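Wivetti Twin Hand Kit

Home > Kits > Arms and hands > Wivetti Twin Hand Kit

Full kit, two arms and two hands: £1738
One hand on its own: £536
Controller box and practice kitchen: £253
In stock. Page last changed January 8, 2021

Right, so this is the big one. If you've been following the build notes you'll know I started with a single hand clamped to the end of my bench in the shared workshop, and it got out of control from there. The Twin Hand Kit is everything I ended up using, boxed up so you can put it together at home or in whatever shed, garage or corner of a makerspace you can get the use of for a few weekends.

You get two arms, two black hands with long thin fingers, the controller box, the power supply, the cables (all of them, even the silly short one that joins the two wrist boards) and the practice kitchen, which runs on your computer and which I'll get to in a minute because it's my favourite bit.

What it's like to build

I'd call it a patient person's kit. None of it is hard. You need to be able to hold a small screwdriver straight and read a wiring drawing, and you don't need to solder unless you want the longer finger leads. There are 70 screws in each hand and they come in little marked bags, one bag to a stage, so if you have one left over at the end of a stage, stop there and go back. I didn't do this on my first one and I had to take the whole palm apart again to find a bracket rattling about inside.

The fingers go on before the housing. The drawings say so, I'm saying so, and you will still look at that nice curved housing and want to snap it on early to see what it looks like finished. Go on then, but it has to come off again!

Each finger runs on a pair of cords. Tension them with the hand lying palm up and the power off. A bit slack is fine at first, as they settle over the first few hours and you'll be going round them with the key again anyway. Mine needed a second going over after a weekend of opening and closing on a tennis ball, and since then I've barely touched them.

The arms are the easy part. They arrive with the joints already made up, and you bolt the sections together and feed the cables through the middle. Do the cables as you go. I've watched a grown man (me) try to fish a plug through a finished arm with a bent coat hanger and it wasn't pretty.

Where to put it

The two bases want to be on something solid. I used an old worktop offcut screwed down to a frame, and before that I had it on a folding table, which wobbled so much that the arms spent half their time correcting for the table. If you share your space, think about the swing as well. Both arms can reach out past the edge of a normal bench, so mark the floor with tape and fit the stop button where the person on the other side can reach it too. The button is in the box and has a decent length of lead on it.

The controller

It's the Bresteo box, the newer one with the fan on the side. I tried a cheaper board first and it would run one hand happily, but with two going it used to lose its place and the left arm would drift. The Bresteo hasn't done that to me. It's louder than I'd like. You can turn the fan down in the settings, and I do in the evening, but put it back up if you're running long sessions.

It plugs into a computer with an ordinary USB lead. Mine is a fairly tired desktop and it copes with the arms without any fuss. The practice kitchen asks for rather more, so if your machine has its own graphics card you'll be glad of it.

The practice kitchen

So, this is Cordier, and it comes with the full kit or with the controller on its own. It's a simulator. Your two arms, or the drawn versions of them, are put at a kitchen worktop and you can practise moving things before you let the real ones anywhere near your good crockery.

The one I load most has a pale, speckled counter with dark brown wood along the sides, and there's a silver toaster with two slots, a couple of broccoli florets lying about, part of a stainless steel oven or stove, and some big grey appliances that are there mostly to be got round. The broccoli is brilliant for learning on. It's got a chunky head and a stem, and deciding which end to go for teaches you more about your finger spacing than a whole afternoon of picking up blocks. One piece sits out in the open space on the other side of the toaster, with a great long dark grey lump of an appliance running down from it, and getting a hand across to it without clouting anything took me an embarrassing number of goes.

The view is from overhead. I grumbled about that when I first used it (I wanted to see it from where I'd be standing) but I've come round to it completely. You get a good idea of the gaps between things, and gaps are what you're working with when you've got two hands and one counter. You do lose your sense of height, so drop slowly. I have the down speed at a quarter of the sideways speed and leave it there.

A run you like can be saved and sent to the real arms. Please do it the first time with nothing on the bench! The drawn world is tidier than yours, your base will be a few millimetres off from where you told it, and you'd much rather find that out over bare wood. There's a page in the printed notes on measuring in from the bench edge, and I'd set aside an hour for it.

Things people write in to ask

Can I start with one hand? Yes, and plenty do. The single hand is £536 and goes on the arm in this kit or on most small arms with a round four-bolt wrist. You can add the rest later. The two-arm routines in Cordier will still run with one real hand, you'll just have the other one on the screen only.

Does it do left and right? The hands are made as a pair, so say which one you want if you're buying a single.

Will it make my toast? Not for a good long while. Pushing down a stiff lever is hard work for thin fingers, and I wouldn't have this anywhere near a toaster that's plugged in. Use an old one with the plug cut off, as I do.

Is it all right for children? With you there, yes, and with the speed limit on. There are places in the elbow that will pinch. I've added a pair of soft sleeves for these to every kit going out now.

Can I print my own fingertips? Please do. The files are on the download page and the soft ones come out best. I've been using Bimerico's rubbery filament, the softer of the two they sell, and it grips much better than the tips I started with, although it does pick up every bit of sawdust in the building. A wipe with a damp cloth brings them back.

What's in the box

Two arms in sections, with bases and bolts
Two hands in parts, left and right, bagged by stage
Bresteo controller with power supply
Stop button with lead
Full cable set
Elbow sleeves
Tension key and two small screwdrivers
Cordier practice kitchen, for use on one computer
Printed build notes

You'll need to find your own bench, a 10 mm spanner, a tape measure and something to rest your arms on, as you'll be leaning over those palms for a while.

Postage and the next lot

It goes out in two boxes and they don't always turn up together, so don't panic if you've got arms and no hands. I pack them myself in the order they come in. When this lot has gone the next will be in March, and you can put your name down from the basket without paying anything.

If a part is missing or bent, write to me with the bag number and I'll post another. And do send me your saved runs, I love getting them. I'm still working on my own two-handed one, with one hand coming up beside that long grey appliance and the other reaching in from the right, and I keep changing my mind about which of them ought to move first. 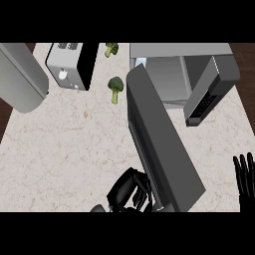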